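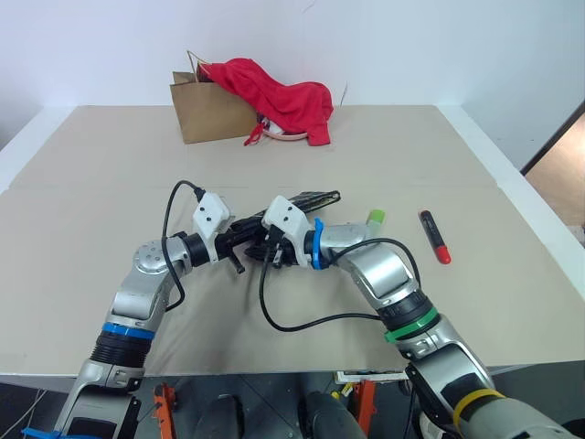
**Operadores para recolha de exemplos, Preder (Kulton)**

Procuramos 16 pessoas para teleoperar dois braços e gravar tarefas de mesa. Pedimos 146 gravações por pessoa. Se chegam para o sistema aprender alguma coisa, temos dúvidas: em junho juntámos mais do que isso e o modelo continuou a falhar com objetos moles.

Por isso não prometemos "ensinar o futuro". É trabalho repetitivo, e as tentativas falhadas também se entregam, sem cortes. 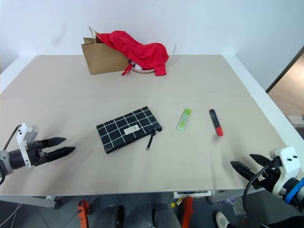
*Posto de recolha: bolsa com fecho e dois marcadores sobre a mesa.*

- Turnos de 156 minutos, com pausa
- Não é preciso experiência
- Quem espera resultados rápidos vai aborrecer-se

Candidaturas até 21/12/2022, na receção da Preder. Respondemos a todas, mesmo às recusadas.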